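홈 | 소식 | 동아리 | 보도자료 | 문의

6월 | 글: Renato Daza, 홍보 담당
읽는 시간 2분

Pevside 학생 로봇 동아리 Ostis, 'Gyamfi 집안일 로봇 대회' 본선 진출

Pevside의 학생 로봇 동아리 Ostis가 Gyamfi 집안일 로봇 대회의 본선에 진출하게 되었음을 알려 드립니다. 올해 예선에는 모두 91개 팀이 신청하였고, 그중에서 20개 팀이 본선에 올라갔습니다. Ostis는 작년에도 신청하였지만 예선을 통과하지 못하였습니다.

이 대회에서 각 팀은 생활 물건을 집고, 옮기고, 정리하는 동작을 로봇에게 가르쳐야 합니다. 물건의 종류는 대회 당일 오전에 공개됩니다. 그래서 학생들은 한 가지 물건만 연습하지 않고 여러 모양의 물건으로 준비하고 있습니다. 동아리 회원은 여섯 명이며, 이 가운데 두 명은 올해 처음으로 프로그래밍을 배웠습니다.

Ostis의 올해 과제 이름은 'Plisona'입니다. 사람이 손에 드는 그리퍼로 먼저 동작을 하고, 그 기록을 로봇의 학습에 사용하는 방법입니다. 학생들은 지금까지 약 50시간의 기록을 모았습니다. 기록을 확인하고 잘못된 부분을 지우는 일도 학생들이 직접 맡고 있습니다.
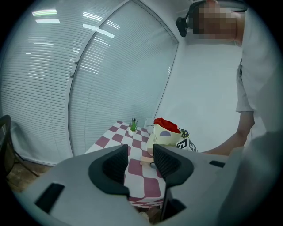 Plisona 과제에서 학생들이 제일 어렵게 생각하는 것은 천입니다. 딱딱한 물건은 잡는 위치를 정하기가 비교적 쉽지만, 천은 잡을 때마다 모양이 달라집니다. 크림색 통의 입구를 채운 빨간 천도 한쪽이 테두리 위로 뭉쳐 있어서, 어느 주름을 잡을지 먼저 판단해야 합니다. 체크무늬 식탁보처럼 무늬가 있는 바닥 위에서 물건을 구별하는 것도 본선 전까지 더 연구할 내용입니다.

지도를 맡은 Renato Daza는 "학생들은 실패한 기록도 버리기 전에 꼭 같이 봅니다. 시간이 많이 걸리지만 저는 이 습관을 좋게 생각합니다"라고 말하였습니다.

동아리의 공개 연습은 오후 4시부터이며, 견학을 원하시는 분은 문의 메뉴에서 미리 신청하여 주시기 바랍니다.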